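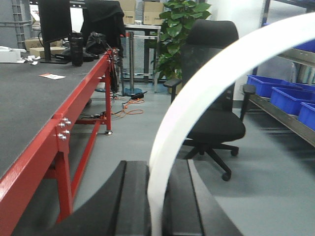

Saturday, March 28, 2026

Weekend session on the Gralline set. Target is 2000 episodes by the end of May. Calibrated the wrist view first thing, then reran the check after lunch. Offset held to 2 mm both times, so I left the mount alone.

Morning was bench and mat work. Short reaches, slow closes, varied start heights. I discarded the first block because the recorder had the gripper channel lagging the video. Nidach writes the two streams to separate files and the merge script trusts the clock on whichever opened first. Changed it to use the shared trigger and the lag went away. Should have done that in February.

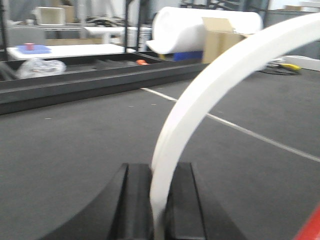

Gripper over the mat, black tray behind.

Relabelled the failures before starting anything new. Old scheme had one code for a missed grasp and the same code for an operator abort, and the policy was learning to hesitate. Split them. Tedious, but the Maeng loader now filters on either.

Moved to the racks for the afternoon. Crates are harder than I had budgeted for. The plastic is glossy and the depth estimate falls apart wherever the overhead light streaks the inner walls. 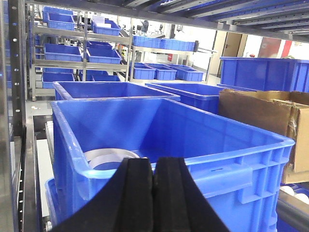

Near rim of the large crate, white roll inside.

Logged 75 episodes there and kept most of them. Capped each at 20 seconds. Anything longer was me correcting a poor approach, and I don't want that in the set.

Brimudel's sampler still draws too heavily from the bench episodes, so rack approaches are under-represented in every batch.
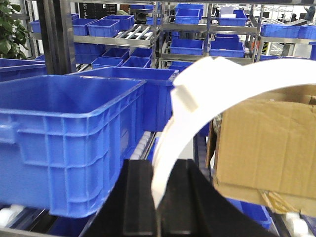 Reweighting by location is the obvious fix, but the location tag is coarse. Every rack episode carries the same one. With two big crates one behind the other and smaller bins on the sloped levels beyond, almost everything in view is the same blue, and a single tag says nothing about which rim is the target. I'll add a target field and backfill it by hand on Monday.

Backup running overnight. Need to order another drive.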